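Stellinitz Fundraising Supply
Home / Collection Boxes / Countertop / Keson Countertop Donation Box

Keson Countertop Donation Box

In stock. Ships from our Tarkport warehouse.

The Keson is a box with a slot in it. We have been selling it long enough to know that people arrive on this page hoping for something more exciting, so we'll mention early that it also has a lock.

It was designed for the counter of a bakery, a vet's office or a library front desk, the sort of place where a small charity is allowed to leave something as long as it doesn't get in the way of the register. The footprint is about the size of a paperback. The base is weighted, which keeps it upright when a toddler takes an interest, and there's a hole in the back for a security cable if your counter gets that kind of toddler.

The slot takes coins and folded bills. It will also take buttons, raffle stubs, gum wrappers and, in one case reported to us by a customer, a house key. We can't do anything about that, although the door at the back opens wide enough to get all of it out again without turning the box upside down over a desk.

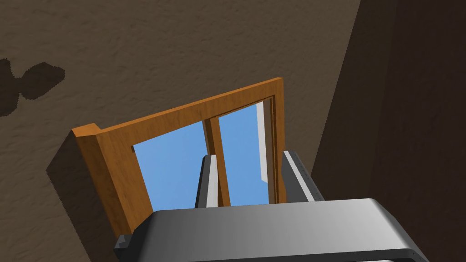 The header card is where your name goes. Every Keson comes with two blank cards and a clear sleeve to slide them into, and you can print your own from the template or have us do it. If we're doing it, please send the logo as a proper file. We have in the past been sent a logo inside a spreadsheet, and Iulian Radu in our print room did get it out, but he was quiet for the rest of the afternoon.

Keep the wording short. A person waiting for a sandwich will read about eight words. "Winter coats for kids in this town" does very well. Your full mission statement, with the part on stakeholder engagement, does less well.

What's in the carton
1 Keson box, clear body, gray base
2 blank header cards and 1 card sleeve
2 keys (identical, so give one to somebody else)
1 sheet of numbered tamper seals
1 tracking sheet, which we would love you to use

On the tracking sheet: write down where each box went, who took it there, and the number on the seal. Groups that skip this tend to call us a year later to ask if we know where their boxes are.

Pricing
Single boxes and cartons are priced in the drop-down at the top of the page. The discount starts at 45 boxes and gets better at 100. At 300 we'll print the header cards for free and start remembering your birthday. Registered nonprofits can order on account; have your tax-exempt certificate handy.

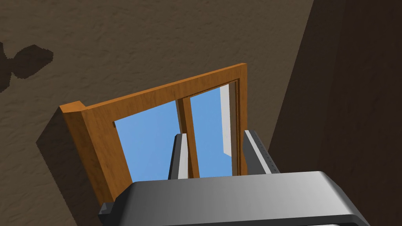
Wood window frame with two glazed sections, seen from below.

Keson or Gilani?
The Gilani is our floor-standing model, and it's the better choice for lobbies, theaters and anywhere people walk past in a crowd. It is also heavy, and it does not fit on a counter, however confidently it is lifted. If you're working through local shops, buy the Keson. If you have one big event a year, rent a Gilani.

Customer comments

"We put these in every diner that would have us. The one by the pie case beats all the others. Make of that what you will." - Shabnam Niazi

"Lock is good. Lost both keys in the first month, which I accept is on me. Replacements came fast." - Hammad Rajput

"Would like it in green." - Naheed Sandhu

Reply from Stellinitz: So would we. The factory would not.

Care
Wipe with a damp cloth and mild soap. Window cleaner clouds the plastic over time. Dollar bills are not clean, so wash your hands after counting.

Returns
Unused boxes can come back within 45 days. Used boxes can come back too, but please empty them first. For bulk quotes and lost keys, write to Irfan Bhutto through the contact form and include the number stamped under the base.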